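Search this board Advanced search Go

Pellstead Bench Forum > Two-arm cells > Right gripper closes early in sim, fine on the real cell

wristwatcher
Our kitchen cell has a multi-fingered hand on the left arm and a two-finger gripper on the right. The real one behaves. The simulated one has decided that the right gripper should finish closing about where a grapefruit would be. We are not picking grapefruit. I rebuilt the scene in March after the Wysocka update, and the trouble dates from then. Has anybody got a setup order they trust? Mine is "change everything, then get coffee."

Grilorlow_Dan
Check the finger scale first. The gripper file I inherited had its stroke running 0 to 1000 and the controller wanted a percentage. Everything loaded without a murmur and then did something stupid.

wristwatcher
Scale is fine, I went through it Tuesday. Full open is full open. It only stops short on the way in.

skerk_and_destroy
Then it's your collision shapes. The fingers you see and the fingers the solver sees are two different sets of fingers. Turn on the collision view and I'd bet the solver is wearing mittens.

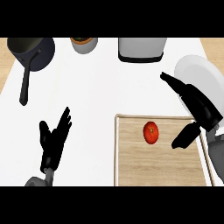
I'd also strip the job down while you're debugging. Park the left hand, leave it parked, and run the right arm alone until it closes properly on one thing. Pans and plates can wait their turn.

Trinh Trịnh
Disagree about parking the left. If you tune the right side alone you get a lovely right side, and then you bring the left one back and the timing moves. We lost the better part of a week at Skerkgate that way. Keep both arms live and send the left a hold command.

skerk_and_destroy
A hold command is parking with extra paperwork.

Trinh Trịnh
It's parking with the controller still running, so the step time stays honest. Ours went from 2 ms to something much uglier as soon as the second arm woke up.

wristwatcher
Well. Mittens. The update had regenerated the finger shapes as one fat hull each, so the pads were touching well before the pads were touching, if you follow. I swapped in three small boxes per finger and it closes all the way now. I did it with both arms live, so Trinh can have that one.

Grilorlow_Dan
Did you redo the friction on the new boxes? They come in at the default, and the default is bar soap.

wristwatcher
I had not. I have now. Ran 30 closes on the tomato and it slipped on two, both with the wrist rolled further than I'd ever ask for on the real cell. I can live with that. I've also written the finger shapes into a separate file so the next update can't improve them for me.

skerk_and_destroy
Put a note in it saying why. In six months you'll find a mystery file and delete it, and we'll have this thread again.

wristwatcher
Note added. It says "mittens."

Comments (3)

oldtorque: Same fault here after the same update. Boxes fixed it, though I needed four on the upper finger to get the tip right.

Marn57: Still think a capsule is better than boxes for the tips. Boxes catch on the edge of the cutting board.

oldtorque: Only if you let them drag along it. Raise your approach a little.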